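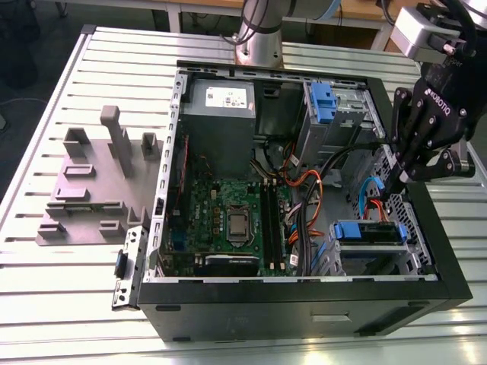 プロジェクト演習 報告書
俳優の紹介記事では、何が先に書かれるか
Jui-lin Peng(ペン・ジュイリン)
提出日 2022年10月23日

1 はじめに

私は日本に来る前から、外国のドラマや映画を見て、出演した俳優の紹介記事をよく読んでいました。日本語の勉強のためにも、俳優の記事は役に立ちました。文が短くて、同じ言い方が何度も出てくるからです。「一躍有名になった」「演技派として知られる」「私生活では」などの表現は、教科書より先に記事で覚えました。

たくさん読むうちに、一つの疑問を持ちました。同じ俳優の記事でも、代表作から始まるものと、出身地や家族から始まるものがあります。また、社会活動をしている俳優の場合、その活動が最初の段落にあるときと、最後に一行だけあるときがあります。この順番は、書く人が自由に決めているのでしょうか。それとも、サイトごとに決まった形があるのでしょうか。この報告書では、この点について調べたことをまとめます。

2 調べた資料

資料は、芸能情報サイトのPlekbyとTrostadoraの2サイトから集めました。Plekbyは編集部の人が記事を書くサイトで、Trostadoraは登録した読者が記事を書き、ほかの読者が直すことができるサイトです。どちらも日本語のページがあり、無料で読めます。

集めた記事は全部で94本です。選ぶときの条件を次のように決めました。

・俳優一人を紹介する記事であること(グループや夫婦の記事は使わない)
・その俳優が2000年より後にデビューしていること
・本文が2000字以内であること
・両方のサイトに、同じ俳優の記事があること

最後の条件のために、最初に考えていたよりも資料の数が少なくなりました。Trostadoraには若い俳優の記事が多く、Plekbyにはテレビドラマによく出る中堅の俳優の記事が多いので、重なる部分が小さいのです。しかし、同じ人について二つの書き方を比べるためには、この条件がどうしても必要だと考えました。

字数の条件については、先生から「長い記事では順番の意味が変わるかもしれない」というご意見をいただきました。長い記事には目次が付いていて、読者は好きなところから読むことができます。今回は上から下へ読まれる記事だけを対象にしました。

3 方法

まず、一つの記事を段落に分け、それぞれの段落に内容の名前を付けました。名前は「代表作」「経歴」「受賞」「家族・出身」「社会活動」「私生活」「外見・服装」「その他」です。一つの段落に二つの内容があるときは、文の数が多いほうの名前にしました。同じ数のときは、先に出てくるほうにしました。

次に、表計算ソフトに段落の順番を入力しました。最初は記事を印刷して、色の違うペンで線を引いていましたが、後で直すことが難しいので途中でやめました。線を引いた紙は、入力した内容を確かめるときに使いました。

「受賞」と「代表作」の区別には困りました。例えば「この役で新人賞に輝いた」という文は、作品の話でもあり、賞の話でもあります。私は、賞の名前が具体的に書いてある場合だけ「受賞」としました。この決め方が正しいかどうか、今も少し自信がありません。

4 結果

4.1 Plekbyの記事

Plekbyでは、ほとんどの記事が「代表作」から始まりました。最初の文はたいてい「〜で知られる俳優」という形です。その次に「経歴」、そして「受賞」が来ます。「家族・出身」は経歴の中に短く入っていて、独立した段落になることは少ないです。

「社会活動」は、多くの場合、最後の段落か、その一つ前にありました。動詞にも特徴があります。俳優の活動を書くとき、Plekbyは「〜にも取り組んでいる」「〜にも関心が高い」のように、助詞の「も」をよく使います。日本語の「も」は小さい言葉ですが、それを付けると、活動は仕事の後ろに付いているもののように読めます。私の母語では同じ効果を出すために別の文が必要なので、とても興味深いと思いました。

4.2 Trostadoraの記事

Trostadoraでは、記事によって順番が大きく違いました。「代表作」から始まる記事が多いことは同じですが、「社会活動」や「家族・出身」から始まる記事もありました。特に、熱心なファンが書いたと思われる記事では、最初の段落に「尊敬されている」「多くの人の手本である」などの評価の言葉が入っています。

一方で、何人もの読者が直した記事は、だんだんPlekbyに似た順番になっていました。Trostadoraでは古い版を読むことができるので、いくつかの記事について、最初の版と今の版を比べました。最初の版で一番上にあった「私生活」の段落が、今の版では下に移されている例が見つかりました。評価の言葉も減っていました。

4.3 ドラマ「Sterarano」の出演者の場合

具体的な例として、配信ドラマ「Sterarano」で主人公の姉を演じた俳優の記事を取り上げます。この俳優は、海岸の清掃や若い人の進学支援をしていることでも知られています。

Plekbyの記事は「『Sterarano』の姉役で注目を集めた」という文で始まり、次にその前に出演した「Poon」という映画の話が続きます。海岸の清掃は最後の段落にあります。Trostadoraの記事は「俳優であり、活動家でもある」と始まり、映画「Poon」の題名は下のほうに一度だけ出てきます。

二つの記事に書かれている事実は、ほとんど同じです。しかし、続けて読むと、別の人の話のように感じました。試しに、同じ寮の友人に両方を読んでもらい、「どんな人だと思いますか」と聞きました。Plekbyの記事を先に読んだ友人は「売れている女優」と答え、Trostadoraの記事を先に読んだ友人は「まじめな人」と答えました。人数が少ないので、これは結果ではなく、参考として書いておきます。

5 考察

結果から、順番を決めるものは二つあると考えます。一つはサイトの形式です。編集部がある場合、記事の型があると思われます。Plekbyに型があるかどうかをメールで質問しましたが、この報告書を書いている時点で返事はまだ来ていません。

もう一つは、書く人と俳優との距離です。ファンは自分が一番伝えたいことから書きます。それは作品のときもあれば、人柄のときもあります。しかし、ほかの人が直すと、検索した人がすぐに知りたいこと、つまり「何に出た人か」が上に来ます。これは読者にとって便利ですが、最初に書いた人の気持ちは見えにくくなります。

記事の順番は俳優本人の希望とは関係がないという点にも注意が必要です。社会活動を先に紹介してほしい人も、そうではない人もいるはずです。今回の資料では、本人がどう思っているかは調べられませんでした。

6 問題点

段落の名前は、私が一人で付けました。本当は別の人にも同じ作業をしてもらい、結果が合うかどうかを確かめるべきでした。また、皮肉や遠回しな表現を私が正しく読めなかった可能性があります。「個性的な私服」という表現が褒め言葉かどうか分からず、日本人の同級生に聞いたところ、意見が分かれました。その段落は「外見・服装」に入れましたが、よい意味か悪い意味かは記録していません。

写真の説明文も資料に入れていません。Plekbyの記事では、本文に書かれていない受賞の話が写真の下に書かれていることがあり、これを本文と同じように扱うかどうか、最後まで決められませんでした。

7 これからの予定

12月の発表会までに、次のことをする予定です。まず、同級生の一人に記事の一部を渡し、段落の名前を付けてもらいます。次に、Trostadoraの古い版をもっと多くの記事で調べ、段落がいつ動いたかを表にします。Plekbyから返事が来た場合は、その内容を5の考察に加えます。

謝辞
日本語の表現を直してくださった先生と、記事を読んでくれた寮の友人に感謝いたします。文章に間違いが残っている場合は、すべて私の責任です。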